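LINEN SHELF NEWS, April 2024

Quick one this month, or it was meant to be quick. Lots to get through before the summer bookings open and I'm typing between loads.

First thing. The shelf has moved. If you go to the old closet by the side stairs at Drakos Hall you will find mops. Linens are now in the back room on the ground floor, second door past the coat hooks, left hand side. Same key. Light switch is outside the door, not inside, took me a while to find it. Lower shelves are tablecloths, upper shelves napkins and the smaller stuff, runners in the long flat box on the floor. Please put things back on the shelf they came from. Labels are taped on. If a label has fallen off, stick it back or tell me.

Second, what we own now. We did the full count before the move, everything out and unfolded. 109 pieces all told, counting the runners and the odd napkins that don't match anything. More than I thought. Of those, 22 are big tablecloths that fit the long tables, and that's the number that matters for weddings and the spring supper. 13 pieces came out of the count as not fit to lend: burns, wax, one with a tear right down the middle that somebody had folded to the inside. Those are going to rags and patches. If you know you sent one back torn, no hard feelings, but please just pin a note on it next time. A pinned note saves me opening every single one.

Borrowing for May and June

Book early. The Permont list is already filling for the first half of June, and the Urkport people have asked if they can borrow from us again for their school lunch thing. I said yes for napkins, maybe for tablecloths, depends what's left. Two events on one weekend is where it goes wrong every year. Last June we had both wanting the white rounds, and one table ended up with a bed sheet on it. It looked ok. Still.

How to book, for the new folks:

Write your name, the date, and how many of what size on the sheet inside the door. Pencil please.
Pick up the day before, not the morning of.
Bring back within a week, washed and dry. Really dry. Damp linens in a closed room is how we got the smell in the old closet.
No deposit. Put something in the jar if you can.

Sizes. People keep asking me what size they need and I keep saying measure your table. Length plus a hand's width of drop at each end is fine for a casual supper. For anything fancier you want the drop to come down to the chair seats. The long tables at Drakos Hall take the big ones with a decent overhang both sides. The card tables take the small squares, set on the diagonal if you want the corners to hang. Round tables, use a round. A square on a round table looks nice until somebody catches a corner with a knee.

Washing, again

I wrote this in the winter issue and I'm writing it again as half the returns came back with the stains set in. Heat sets stains. Dryer, iron, hot water, any of it. Look the cloth over before it goes in the dryer. If you can still see the gravy, it goes back in the wash.

Wine: cold water right away, as much as you can run through it from the back side. Then a soak overnight in cool water and whatever oxygen powder you have. Salt is fine to blot with at the table but it isn't a cure.
Grease: dish soap, rubbed in with your fingers while the cloth is dry. Leave it half an hour. Then wash warm.
Candle wax: freezer, then crack it off with the back of a spoon. What's left comes out with a paper bag over it and a low iron. The one exception to the heat rule, and go slow.
Coffee and tea: cold rinse, bit of white vinegar, wash.
Beet: good luck. Soak and keep soaking. Sunlight helps on the whites.
Turmeric: sun. I have seen a yellow patch go in two afternoons on the line.

No bleach on the colors. No bleach on the creams either, they go a patchy white and then they don't match anything. And no fabric softener on napkins, they stop soaking anything up and slide right off your lap.

Darks get their own load. The blues especially. They are good blues and they have been washed plenty, and they will still give up a little color if they sit wet against something pale. Cold water, inside out if there's a hem you care about, out of the machine as soon as it stops. Don't leave them sitting in a heap.

Folding

We had a muddle over folding. Everybody folds how their mother folded, which is fine at home, but on a shelf it means I can't tell a 6 seat from an 8 seat without opening it. So, one way, please. Long sides together, then again, then ends to the middle, then closed like a book. Fold edge faces out on the shelf. Small cloths, half and half again and leave it a rectangle. Don't stress about the wrinkles. Nobody is grading.
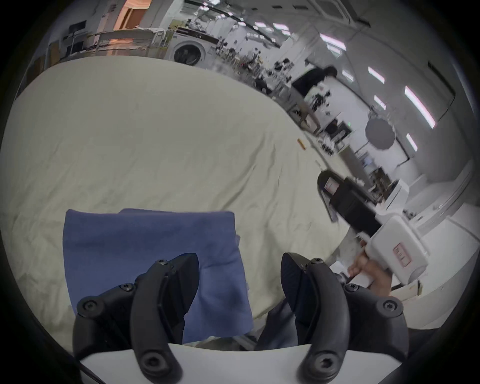

Blue cloth, folded.

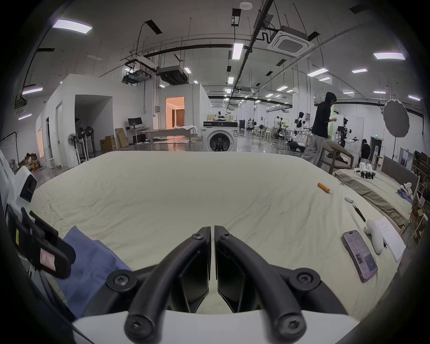 Tablecloths that have a hard crease from sitting too long can be refolded along new lines. Do this if you have a minute while you're in there. Linen cracks along an old fold after enough years, and we have lost good ones that way. Pick any cloth off the bottom of the pile, open it up, shift the fold over by a hand, put it on top. That rotates the pile too, so the same four on top aren't doing all the work.

For anything old or anything with embroidery, roll it, don't fold it. There are cardboard tubes in the corner behind the door. Tissue goes between the layers. Please stop using the tubes for posters.

Ironing

Only if the event wants it. Most don't. Take it out of the wash, shake it hard, hang it straight by the long hem, smooth with your hands while it's wet and you'll be nearly there. If you do iron, iron damp and from the wrong side, middle out to the edges. Dry linen and a hot iron is a fight you won't win. The ironing board at the hall has a wobbly leg, push the catch all the way in untill it clicks.

Mending table

Going well. We cleared 3 boxes of backlog over the winter, mostly hems and a few small holes. Next mending afternoon will be on the sheet inside the door once I know when the room is free. Bring your own thimble if you're fussy about thimbles. Thread we have. Needles we have, but they are all either huge or tiny so bring mid-size ones if you own any. Cream thread is almost out, white is no good for the creams, you can see it from across the room.

For a small hole, smaller than a pea, just darn it. Don't patch it. A patch that small puckers on the first wash. For a burn with a hard edge, snip the edge away first, then patch from the back with something the same weight. Heavy patch on a thin cloth pulls it to pieces. I learned that on one of the good ones, sorry.

Hems. If the corner is coming undone, do the whole corner, miter and all, not just the inch that's hanging. It comes back to us otherwise. Ask if you've never done a miter, takes five minutes to show.

Biteck has offered us the ends of some bolts from their workroom, cotton mostly, some of it wide enough for card table squares. Free if we collect. I need somebody with a wagon or a truck, it's heavier than it sounds. They are also happy to cut to size if we send measurements ahead. So I need measurements. So please somebody measure the card tables at the hall, I keep forgetting and I keep guessing. Write it on the sheet. All of them, I suspect they aren't the same.

Colors. We talked at the last get-together about whether to keep buying cream or go to white, and it was about even. My vote is cream. It hides more, it goes with the blue and the green, and the white ones show every lunch they ever went to. But weddings want white. So maybe we keep the whites just for weddings and mark the shelf. Not settled, tell me what you think. Drop a line in the jar or stop me in the street, people do anyway.

Odds and ends

Clips. The metal clips for outdoor tables went out to the Permont plant sale and came back short. Check your car, your picnic basket, the bottom of your tote.

Safety pins: we don't need any more. Thank you. Really plenty.

The green runners are back. They were in Urkport the whole time.

If you are clearing a relative's house and there's a linen closet, please call before you drop bags off. We love getting them but we can only take tablecloths and napkins right now. Not towels, not curtains, not pillowcases. The bags left outside the door last month got rained on and most of it couldn't be saved.

Key. There are two. One is on the hook in the hall kitchen and the other one is with whoever borrowed last, which is not a system. Put it back on the hook.

Jar money goes on thread, powder, and a new box of tissue. Next up would be a proper drying rack, the tall kind. If you see a used one going cheap, grab it and I'll pay you back from the jar.

Ok, dryer's done. More next month, including the list for the spring supper and whatever we decide on the whtie.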